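Subject: Re: [sindden-list] Sorting bins and the December seed and craft swap
Date: 21 September 2021

Hello everyone,

Sorry to be slow in getting back to this, I had half an answer typed last week and then lost it when the laptop decided to restart. Quoting the earlier message so those who joined after the Horobets thread can follow along:

> Last year the kids' table at the swap was a bit of a free-for-all.
> Things from the nature box got mixed up with the play food and
> some of it went home in the wrong bags. Can we settle on how we
> are sorting it this time, and does anybody remember what we did
> at the Gillo hall that worked so well? Also, are we still asking
> people to bring seed in paper envelopes only?

I do remember the Gillo hall, very fondly, mostly for the soup. What worked there was that we had long tables down both sides and people walked in one direction, so you went past the seeds first, then the bulbs, then the jars, and only reached the children's things once your hands were full. The Wanar room is much squarer and has the one door, so I don't think we can copy it exactly, but we could put the seeds along the window wall and leave the middle open for strollers and for people who want to stand and talk (there are always more of those than we plan for, and I am usually one of them!).

On envelopes – yes please, paper only. I had beans from the last swap in a zip bag and every one of them went moldy before I got around to planting. If you write the name, the year you saved it and whether it climbs, that is plenty. I know some of you like to add a whole growing history and I enjoy reading those, but the writing does tend to run around onto the back and then the flap gets torn off and we lose the ending.

We have 2,000 of the little brown envelopes left over from the big order, so please don't buy any. I can drop a stack at anyone's house on the Sindden side, and those of you farther out could pick some up when you come for the cider pressing.

Now, the questions that were left hanging, in no special order:

1. Setup time. I'd say 3 o'clock, doors at 4, and out by the time the choir needs the room. Last year we opened at 5 and it was dark before anyone had found the parsnip seed.

2. Food. Same as always, bring something you can eat standing up. I will make the ginger thing again unless there are objections, and I would rather hear them now than see it left on the plate.

3. The kids' table. I like the big red trays best for this, as everything shows up against them and the sides stop small things from wandering off onto the floor. Driftwood and shells can share one, and the toy corn and its friends can have another. 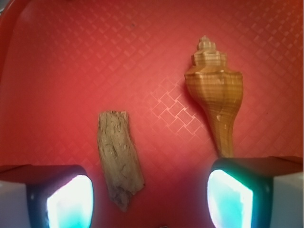
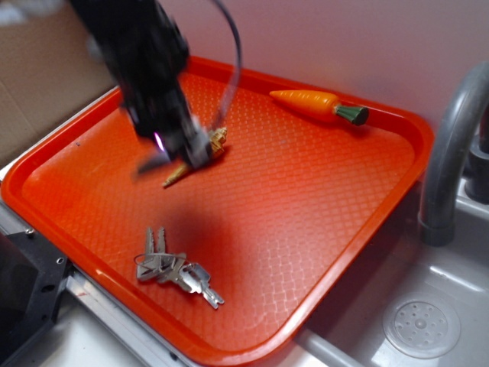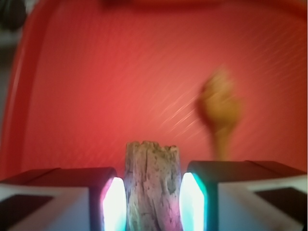 4. Labels for the jars. Masking tape and a marker did fine. The printed ones were lovely but they slid off anything that had been in a fridge.

5. Leftover seed. Can somebody near the school take it this time? It sat in my hallway until spring and the mice were very grateful.

If you have strong feelings about the squarer room, or a better idea for where the coats should go, do write back to the whole list so it doesn't all end up in my inbox.

Warmly, and with dirt under my nails as usual,
your swap coordinator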